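Stollham Computer Reuse: Frequently Asked Questions
Giving us a desktop computer, and taking the hard drive out first

What do you take?

Desktop computers, laptops, flat monitors, keyboards, mice and power leads. Desktops can be complete or in bits as long as the case, the main board and the power supply are there. We don't take printers, scanners, televisions, old glass-tube monitors or anything with a swollen battery. The council site at Tadberg takes all of those.

Does it have to work?

No. Machines that won't start are stripped for parts. A dead desktop often still has a good power supply or usable memory in it. Please put a note on it saying what it does or doesn't do when the button is pressed. "Fans run, nothing on screen" is more use to us than "broken".

Where do I bring it?

The side door of the Emitz building, Navaratnam Road entrance. Ring the lower bell. There is a trolley inside the door if you have parked on the street. We open at 10 in the morning and the last drop-off is at 3.30. We close for all of August.

Do I have to take the hard drive out?

You don't have to. If you leave it in, we remove it and wipe it, or destroy it if it won't wipe. Some people would sooner keep their own drive, and that is fine with us. Tell us when you hand the machine over, so that we don't go looking for it.

If you do take the drive out, please leave the caddy, the cables and any screws with the computer. This is the one thing we ask. A drive costs us less to replace than the odd-shaped bit of plastic that holds it, and we have machines on the shelf that are complete apart from that.

What happens to drives you remove?

Each one gets a number and goes in a locked cabinet until it is wiped. Last year we handled 281 drives. Of those, 206 were wiped and went back into use, and the rest failed the wipe or the check afterwards and were shredded. We can email you the drive number and the result if you leave an address.

What tools do I need to open a desktop?

For many office desktops, none. The side panel is held by a latch or by thumbscrews at the back. For others you want a medium cross-head screwdriver. Older home-built machines may have screws all round. A saucer for the screws and a torch are handy. A phone is worth having too, for taking a picture of the cables before you touch any of them.

Is it safe?

Yes, if the mains lead is out. Shut the computer down properly, switch off at the wall, and pull the lead from the back of the case. Then hold the power button in for 5 seconds. Any little light on the board should have gone out.

Never open the power supply itself. It is the metal box with the mains socket on it. Parts inside it can hold a charge after the lead is out, and there is nothing in there you need. Leave it closed, whatever the label says.

Do I need an anti-static wrist strap?

We use them. At home, touch bare metal on the case before you start and again if you get up and walk about, and don't work on a nylon carpet in your socks. Hold the drive by its sides and keep your fingers off the circuit board underneath.

Which way up should the case be?

Flat on its side on a table, open side up. If it is stood upright, the drive can drop when the caddy lets go. Take the side panel off and put it somewhere you won't kneel on it.

How do I know which part is the hard drive?

A full-size desktop hard drive is roughly the size of a paperback and heavy for its size. It has a metal lid with a paper label on one face and a circuit board on the other. It normally sits in a metal cage, either bare and screwed in or held in a plastic caddy. Caddies are often a bright colour, and on many makes the coloured plastic marks the parts you are meant to handle.

A smaller, lighter, flat drive with no visible circuit board is probably a solid-state drive. These hold your files just the same and come out in much the same way. Some newer machines have a third kind, a thin stick screwed flat to the main board. If you find one of those as well as an ordinary drive, take both, or leave both for us.

The DVD drive is the wide one that opens at the front of the case. Leave it where it is, but do press the eject button before you shut down for the last time. We have a drawer of wedding videos and one very scratched driving theory course that went unclaimed.

There are two cables on the drive. What are they?

One is power and one is data. On a SATA drive the power plug is the wider of the two, and the wires to it come from the power supply. The data cable is thinner, often flat, and runs to the main board. It can be any colour.

Hold the plug, never the wires, and pull straight back. Some data plugs have a small metal clip on the back. Press it down first. If a plug feels stuck, look for the clip again before pulling harder. The plastic tongue on the drive snaps easily, and once it has gone the drive is scrap.

Do I need to unplug anything else?

Probably not. In a tight case you may have to move a bundle of power cables aside to get at the cage. Move it, don't unplug it. Every extra plug you take out is one more to put back, and the small ones for the front panel lights are a nuisance. Fans stay connected as well.

How do I get the caddy out?

It depends on the case. With a plastic caddy, squeeze the two sides or the two tabs together and slide it out of the cage. If there is a separate latch, lift or push that first. A caddy that has sat still for ten years may be stiff, and it is all right to rock it gently from side to side. If it won't shift at all, check underneath for a screw that somebody added later.

Once the caddy is out, the drive is usually held by pins that sit in its screw holes. Bend one side of the caddy away until the pins clear, and lift the drive out. Put the empty caddy back into the cage so that it doesn't get lost.

My drive is screwed straight into the cage. Now what?

Undo the screws on both sides. On some cases you can only reach the far side by taking off the other panel. Please leave the screws taped inside the case. Drive screws come in more than one thread and a case screw forced into a drive will strip it.

My computer is very old and has a wide grey ribbon cable. Is it worth bringing?

Machines with ribbon cables to the hard drive date from 2000 or thereabouts, sometimes a few years later. We can't refurbish them for use at home. We do pass some on to people who collect them, so ring before you carry it over.

I've kept the drive. Can I read it on another computer?

Yes, with a USB adaptor made for the type of drive you have. Full-size drives need an adaptor with its own mains plug. The smaller laptop-size ones will often run from the USB socket alone. If the disk was encrypted you will need the password or recovery key, so look for that before you give the rest of the computer away.

I don't want to keep it, but I don't want you to have it either.

Then wipe it with the computer's own reset option, choosing the one that removes everything and cleans the drive, and bring us the machine with the drive in. It takes some hours on a large hard drive. Drilling holes in it is popular, and we'd rather you didn't. It leaves sharp bits, and a drilled drive can't be used again by anyone.

Should I clean the inside?

Please don't use the vacuum cleaner. A soft brush for the worst of the dust is plenty, and we blow them out in the yard in any case. Wiping the outside is welcome.

Can I watch it being done before I try mine?

Yes. We run a bench session on the first floor in October and again in spring, with a few old desktops to practise on. You can bring your own. There is no charge and you don't need to book, though it gets busy after 2.

What does the inside of a typical office desktop look like?

Makes differ in the details, but you will nearly always find a metal box for the power supply, a green or blue main board, a cage for the drives and a lot of coloured wire in between. Some makers print a name on the drive power plugs, such as HDD P3, and that saves some guessing. 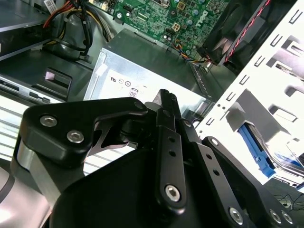
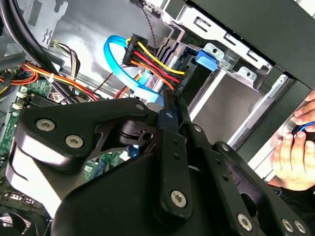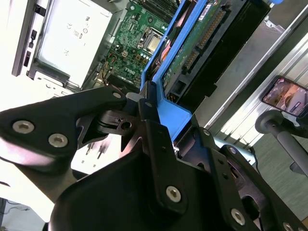

Shahnaz Dewan writes: Could you add something about the side panel? I had no trouble at all with the drive. The cables came off, the caddy slid out, done before my tea was cold. Then I spent far longer trying to get the lid back on, and I'm sure I wasn't the only one. You have to put the bottom edge in first and tilt it up. I was pressing it on flat, and it kept springing off at one corner. Also, a strip of masking tape across the front saying NO DRIVE was a help, as my brother had a second one the same and we nearly brought you the wrong computer.

The tape is a good idea and we now keep a roll by the side door. Bottom edge first is right for a lot of cases. Others slide on from the back, so look for a row of hooks along the edge of the panel and see which way they point. If it still won't close, check that a cable isn't caught under it. You can also bring the panel loose, and we'll fit it when the machine is tested.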